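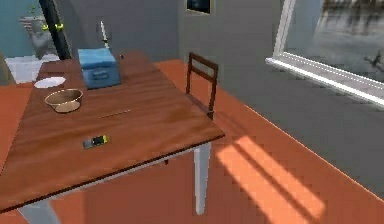

Une table en bois aux pieds blancs, une boîte de rangement bleu clair : image de synthèse.

Louer un box pour ne pas choisir

Dans ma ville, le dernier garde-meubles a ouvert dans un ancien magasin de carrelage, à la sortie du rond-point. L'enseigne s'appelle Niltari. Elle propose des box de un à 20 mètres carrés, accessibles de six heures du matin à onze heures du soir, avec un code personnel et un chariot à disposition. Deux kilomètres plus loin, son concurrent Anavano fait à peu près la même chose, un peu moins cher, avec le premier mois offert. Les deux affichent complet pour les petites surfaces.

Je n'ai rien contre ces entreprises. Elles rendent un service réel à ceux qui déménagent entre deux baux, qui se séparent, qui partent travailler un an à l'étranger ou dont l'appartement est en travaux. Mon désaccord porte sur l'usage qui est devenu courant, celui du box sans date de fin. On y met ce qu'on ne veut ni garder chez soi, ni vendre, ni donner, et l'on paie chaque mois pour remettre la décision au mois suivant.

Je parle en connaissance de cause. Après la vente de la maison de mes parents, j'ai loué un box de cinq mètres carrés pour « quelques semaines ». Il contenait un buffet, deux lits démontés, des cartons de vaisselle, une machine à coudre, des rideaux, la collection presque complète d'une revue de jardinage. Je l'ai gardé un peu plus de trois ans. Le jour où j'ai fait l'addition des prélèvements, assurance et cadenas compris, je suis arrivé à 2 979 euros. Un brocanteur m'a ensuite proposé 100 euros pour le buffet, et rien pour le reste. J'ai accepté.

La somme m'a agacé, mais elle n'est pas le plus gênant. En trois ans, j'étais allé dans ce box quatre fois, dont une pour y ajouter des affaires. Je ne savais plus ce qu'il y avait dans la moitié des cartons. Certains objets que je croyais y conserver étaient en fait chez ma sœur depuis le début. On dit qu'on garde les choses pour s'en souvenir. J'avais surtout gardé une facture.

On m'objectera que les logements sont petits, et c'est vrai. Dans les immeubles récents, la cave a disparu, le grenier n'existe pas, et le placard de l'entrée est occupé par le compteur et le ballon d'eau chaude. Les promoteurs ont supprimé les rangements parce qu'ils comptent mal dans le prix au mètre carré. Une famille avec deux enfants doit bien mettre quelque part les vélos, les skis, le lit parapluie et les vêtements d'hiver. Quand le box remplace la cave, il répond à un besoin que la construction a cessé de couvrir, et il serait injuste de le reprocher aux locataires.

Je pense qu'il faudrait le reprocher aux constructeurs. Un logement familial vendu sans un local de rangement fermé devrait être une exception, à justifier. On impose déjà des places de stationnement, des locaux à vélos et des bacs de tri. Quatre mètres carrés en sous-sol par appartement ne ruineraient aucune opération. L'acheteur les paierait une fois, au lieu de les louer pendant vingt ans à une société installée au bord de la rocade. Les communes disposent d'un levier avec leurs règlements d'urbanisme et s'en servent peu sur ce point.

Cela ne règle pourtant que la moitié de la question. L'autre moitié tient à ce que nous mettons dans ces box. Lors de mes rares passages, les portes voisines étaient parfois ouvertes et j'y voyais peu de skis et beaucoup de meubles. Il y avait des armoires, des canapés sous plastique, des chaises empilées. Une dame m'a expliqué qu'elle conservait une salle à manger pour son fils, qui n'en voulait pas. Elle pensait qu'il changerait d'avis en ayant des enfants. Il en avait déjà deux.

Les générations précédentes achetaient une salle à manger pour la vie et la transmettaient. Le meuble avait coûté plusieurs mois de salaire, et s'en défaire semblait une faute. Les enfants vivent dans des appartements où une armoire de deux mètres vingt ne passe pas la porte. Ils héritent de la valeur que leurs parents attribuaient au meuble, sans la place pour le mettre. Le box sert alors de compromis familial. On n'a pas jeté l'armoire de grand-mère, on ne vit pas avec non plus, et personne n'a eu à le dire à table pendant les fêtes de décembre.

Les loueurs le savent très bien. Leur publicité parle de tranquillité, de temps, de respiration. Une brochure d'Anavano trouvée dans ma boîte aux lettres invitait à « prendre le temps de décider » et promettait jusqu'à 500 euros de remise pour un engagement de deux ans. Deux ans pour décider du sort d'une commode, c'est long. J'aurais préféré une remise pour ceux qui partent au bout de trois mois, mais je comprends qu'un commerçant n'ait pas intérêt à la proposer.

Il existe des solutions plus simples, et souvent plus proches. La ressourcerie Serkis, dans le quartier de la gare, enlève gratuitement les meubles en bon état et les revend à des prix qui permettent à un étudiant de s'équiper pour moins d'un mois de loyer. Le délai est d'environ trois semaines, ce qui reste raisonnable. Elle refuse les matelas et les meubles trop lourds, et il faut parfois entendre dire que la belle armoire n'intéresse pas grand monde. C'est désagréable. J'ai trouvé utile de l'entendre, et j'aurais gagné du temps à le savoir trois ans plus tôt.

Pour les objets auxquels on tient, je défends une règle assez stricte : ils doivent entrer dans le logement. Si la machine à coudre compte tant, elle mérite une étagère, quitte à en chasser autre chose. Si elle ne mérite pas l'étagère, elle ne mérite pas davantage un loyer. J'ai gardé de la maison de mes parents une soupière, un tabouret et une boîte de photographies. Je me sers du tabouret tous les jours. Je n'ai pas ouvert la boîte depuis un moment, mais je sais où elle est.

On me répondra qu'un deuil ne se traite pas en trois mois, et que trier trop vite fait commettre des erreurs. J'en ai commis une, avec des lettres parties dans un sac de papier à recycler. Je le regrette encore. Seulement, cette erreur date du jour où j'ai vidé le box, à la hâte, un samedi sans doute comme les autres clients, parce que le préavis se terminait le soir. L'attente n'avait rien protégé. Elle avait regroupé en un après-midi tout ce que j'aurais pu faire à raison d'un carton par semaine.

Je propose donc à ceux qui signent un contrat d'y mettre eux-mêmes une échéance, écrite quelque part et connue d'au moins un proche. Six mois me paraissent suffisants dans la plupart des cas. Il faut aussi une liste du contenu, collée à l'intérieur de la porte, et une copie chez soi. Si au terme des six mois on n'est venu chercher aucun des objets de la liste, on appelle la ressourcerie.

Le box que j'occupais a été reloué dans la semaine. Quand j'ai rendu le badge, l'employé m'a demandé si je voulais rester inscrit pour les offres de rentrée. J'ai dit non, et je reçois toujours les courriels.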